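Speaker notes - "The Fire Next Door: covering arson when you live in the town"
Irkness community hall, evening talk, May

Start slow. Say thanks for coming out, check that the back row can hear me. Then straight in, no jokes about the parking. 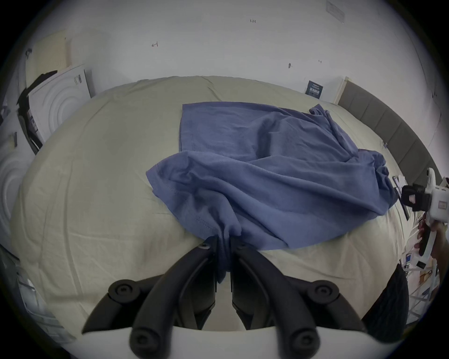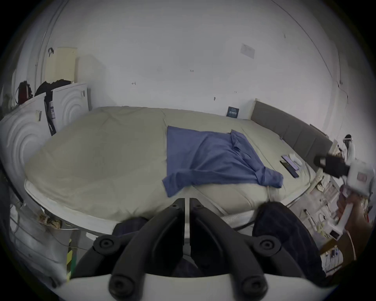
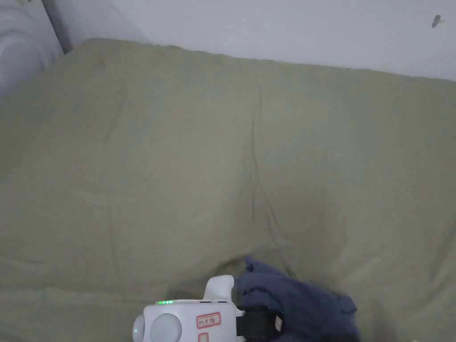
So, the Mendano fire. Most of you remember the smell before you remember anything else. I got the call at ten past 4 in the morning, and I was standing across the street in my slippers by half past (pause, people usually laugh here).

What I knew at that point: the Mendano furniture store was burning, the roof over the showroom had gone, and the bakery next door was getting it through the shared wall. What I did not know was anything else. I still had a story up before breakfast, and I want to talk about what was in it.

First version said "a fire." It did not say arson. A man on the sidewalk told me he'd seen a can of gas by the back door, and he was very sure of it, and I wrote it down in my notebook and left it there. Police didn't use the word "suspected" until the afternoon. I used it four minutes after they did. One of the TV crews had been using it since seven, and for all that time they had nothing I didn't have.

Explain "suspected" here. People think it's a weasel word, and I get letters about it! It means somebody with the job of finding out has said out loud that they think it was set on purpose. It doesn't mean anyone has been charged, and it sure doesn't mean we know why. Go slowly over this bit, it's the part I get asked about afterward.

Then the rumors. By lunchtime there were 628 comments under our story. I read every one of them - took me most of the next day. A lot were kind. Plenty blamed the owners (insurance, always insurance), and a good number blamed the families in the Kettunen apartments up the hill. There was not one scrap of evidence for either. We closed the comments at dinner time and I wish we'd done it at lunch.

Ask the room: who here heard the Kettunen story? Wait for hands. Don't ask who passed it on.

The graffiti. There had been paint on the store's shutters the week before, and yes, it was ugly. We had to decide whether to put it in the same story as the fire. We did, in the fifth paragraph, with a line saying police hadn't connected the two. I've gone back and forth on that ever since. If you leave it out, people say you're hiding it. Put it up top and you've told everybody what to think.

Drink of water.

The money part, keep it short. The bakery had no cover for smoke damage. Drekora, the hardware place on the corner, put a bucket on the counter and it took in $2564, which paid for the new front window and some of the flour. I like telling that one, so watch the clock.

Where things stand now: no arrest, file still open. I call the station on the first of every month and get the same polite answer. If somebody asks me who did it, I say I don't know and go to the next question.

Questions. Repeat each one into the mic for the folks at the back. Chairs need to be stacked by nine.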